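Listness Publishes Handling Rules for Robots That Take Apart Old Computers

Free eight-section document covers grip force, stored charge, stray screws and who is allowed to say "it's fine"
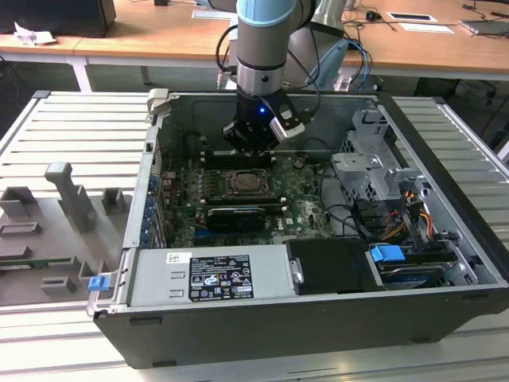

Does a robot working inside a desktop computer need its own safety rules if the arm already came with some?

The rules that come with an arm cover the arm. They say how fast it may move near a person and when it must stop. They have little to say about the power supply it is reaching past, the sharp sheet metal around it, or what should happen when a memory module comes out in two pieces. A shop needs a second set of rules for the job itself, written down and kept where the operator can read them.

SKUSEL, Nov 4, 2018 - Listness, the working group on automated electronics teardown, today released the first edition of its Handling Rules for Robotic Disassembly of Desktop Computers. The document runs to 30 pages, of which the group believes at least 28 will be read by someone. It is free to download, print, and tape to the wall.

The rules apply to small cells in which a robotic arm removes or refits parts in a computer case: memory, expansion cards, drives, cables, and the processor. They are meant for refurbishers, recyclers, repair depots, and labs. They do not replace national machine safety law or the manual for the arm, both of which readers are assumed to own and encouraged to open.

Work on the text began in January at the Berisha refurbishing plant outside Skusel, where operators had been keeping their own rules on sticky notes. Several of the notes contradicted each other. One said only "NOT AGAIN." Listness collected them, sorted them, and sent a draft to member shops for comment. It received 600 comments, a large share of them concerning the word "gently."

"Gently" does not appear in the first edition. In its place is a method for setting a grip force limit for each kind of part, testing it on scrap boards, and writing down the number. The limit has to be set again whenever the fingertips are changed, including when they are changed for the same kind.

What the rules ask for

Before power to the arm: The computer must be unplugged at the wall and at the case, and its power button held down to drain what charge it can. The power supply housing stays closed. No task in the document calls for opening it, and the group turned down all requests to add one.

Before the first move: The case must be held so that it cannot slide or tip when a part resists. Where the case model is known, the program must name it. Where it isn't, a person must look inside. Makers move things between models, and a program written for last year's case will reach with full confidence for a latch that now lives on the other side.

Memory and cards: Latches must be released before any pull, and the release must be checked by a sensor or by a person. A pull that goes over the force limit stops the arm with the gripper still closed. It doesn't try again on its own. Early drafts allowed three retries, until a member shop sent in its photographs.

Cables: Loose cables in the work area must be moved aside or tied back by hand before the cycle starts. The same goes for the robot's own cables, which several shops had left out of their risk review on the grounds that they belonged to the robot.

Dust: Boards carrying heavy dust must be cleaned before any step that relies on a camera. Light dust is allowed if the shop has tested its vision system on dusty boards and kept the results. Compressed air may not be used with a person's face over the case, a sentence the group had hoped to leave out.

Fixtures: Printed holders and trays are allowed, provided each one is checked for cracks at the start of every shift. A holder that has been glued back together counts as a new holder and has to be tested as one.

Drives: Any drive removed must be logged before it leaves the cell. A robot that takes out a drive and sets it down in an unmarked pile has created a data problem at a very steady pace.

Stopping and starting again: After a stop, the operator must look into the case before pressing reset. Remote reset from another room is not permitted. Remote reset from the same room with one's back turned is covered in a footnote.

Trial results

Skonov, which runs refurbishing lines for schools and offices, tried the draft rules in 4 cells over the summer. The company reports that setup for a new case model took longer than before, by roughly 8 minutes, and that its operators complained about this for most of July. Skonov also reports fewer bent socket pins and fewer calls to maintenance. It did not report whether the complaints have ended, and Listness did not ask.

The trial led to two changes. The daily checklist was cut to one side of one page after it was found that the second side was being filled in ahead of time, in one case through the following Friday. The rule on dropped screws was also made stricter. A screw that falls into the case must now be found before the cycle goes on. Under the draft, it was enough to have "made reasonable efforts," and efforts had varied.

What the rules leave out

Laptops are not covered. Neither are all-in-one machines, servers, or anything held shut with adhesive. A separate group on laptops has been set up and has so far agreed on the definition of a laptop, with two members dissenting.

The document also sets no speed target. Shops wanting to know how fast a teardown ought to go are directed to their own customers, who will have a figure in mind.

Using the document

Shops may claim to follow the rules once they have filled in the self-assessment at the back and had it signed by an operator who works at the cell. A signature from a manager is welcome in addition. There is no certificate, logo, or plaque in this edition. The group is aware that some members had already cleared a space for the plaque.

Comments on the first edition can be sent through the form on the Listness site until the end of January. Commenters are asked to give the section number, the wording they want changed, and the wording they want instead. Comments reading only "unclear" will be filed under that heading.

About Listness

Listness is a working group of refurbishers, recyclers, and equipment builders that writes shared rules for automated work on used electronics. Its members include Berisha and Skonov. It meets in Skusel every other month, in a room with one power outlet.

Press contact: Listness press desk, Skusel. Printed copies are available on request while the toner lasts.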